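The Lodger at Suvitstead, by Soo-ah Yang
A review

I do love a marriage of convenience, and I'll admit I picked this one up for the house on the cover before I'd read a word of the blurb. Two evenings later I was up past midnight with cold tea and no regrets at all! 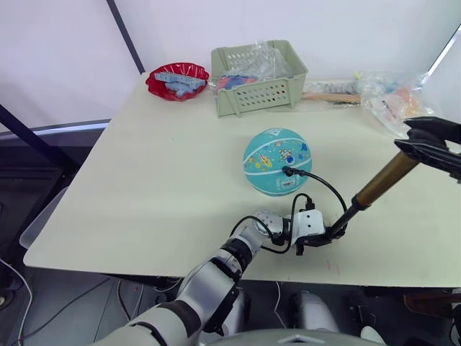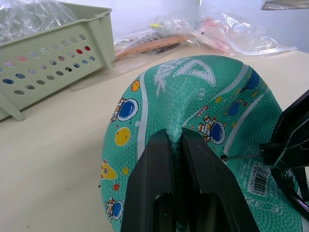 Sura Laing has 80 pounds left in the world, a leaking roof and a younger brother who can't stay away from cards. Lord Dundia needs a wife before his grandmother arrives in January. You can guess the bargain they strike, and you can probably guess how long it stays a matter of business, but oh, the getting there is lovely. They don't so much as hold hands until chapter 12 (and then it's over a sick horse, of all things), and I was so wound up by that point that I had to put the book down and walk around the kitchen.

What I liked best was the talk. These two are funny with each other — properly funny, the way people are when they're paying attention — and the grandmother gets some of the sharpest lines in the book. My one grumble is the brother. His gambling trouble eats up a good 65 pages in the middle, and I kept wanting to get back to the breakfast table, where all the best scenes happen. The villain is a bit thin too, though he does get a very satisfying dunking.

It's the first of a series, and the next one belongs to Dundia's cousin, who spends most of this book sulking in the library. I've already got it on order.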